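Rostomis

Rostomis is a software package for planning and controlling two-gripper handling of clothes, towels and other soft goods. It was started by Tetsuya Okabe as a folding planner and grew into a full toolchain - recording, labeling, training and playback all live in the same code base. The name covers both the planner and the tools around it.

14 shares | 3 comments

Background

Cloth is one of the great puzzles of robot software! A mug has one shape, but a sweater has endless ones, and every touch gives it a new one. Early versions of Rostomis tried to track the whole garment as a mesh of up to 2000 points. That worked nicely on thin towels and badly on thick knits (where the layers hide each other), so Tomomi Arai rewrote the perception module, called Grirby, to look only for places worth grasping: corners, hems, cuffs and fold lines.

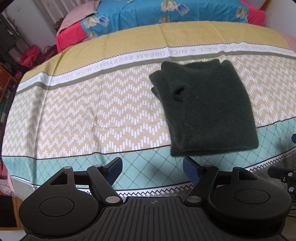
A folded dark green sweater on a patterned sheet, with the gripper open just below it.

Grirby works straight from the wide-angle view at the wrist. It scores each patch of the picture for how likely it is to be a single graspable edge, then hands the best candidates to the planner. Busy prints are a fun test for it, as stripes and zigzags are full of strong lines that have nothing to do with the garment.

Planning and control

The planner, Zaugg, picks from 4 basic moves: pinch, lift, pass and lay down. A fold is written as a short chain of these, and the chain is checked again after every move. Passing is the hardest one to plan - two grippers share a small space, and the hanging part of the cloth swings and droops as they close in on each other.

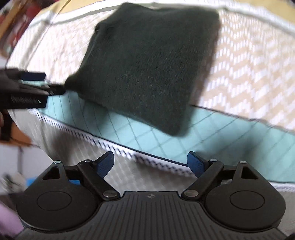

Does each gripper need its own planner?
A single planner runs both, and each gripper keeps its own low-level controller for opening, closing and force limits.

The controller runs in short chunks of motion. Each chunk can be dropped partway if a new view disagrees with the old plan, and this one feature did more for folding thick knits than any change to the model. It is a lovely piece of design, and small enough to read in an afternoon.

Tooling

Vadska is the labeling tool that ships with the package. It lines up the recordings from both grippers on one timeline and lets the user mark grasp points by hand. The starter set holds 700 labeled clips, mostly sweaters, shirts and bedding.

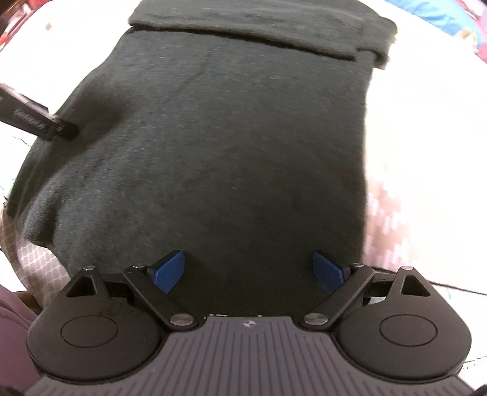 Open finger pads over a dark knit garment spread out on a bed.

Marks made in Vadska go directly into Grirby's training files. Version 5 added a replay mode, which shows the planner's choice next to the human one at each step.

See also: cloth simulation, grasp planning, imitation learning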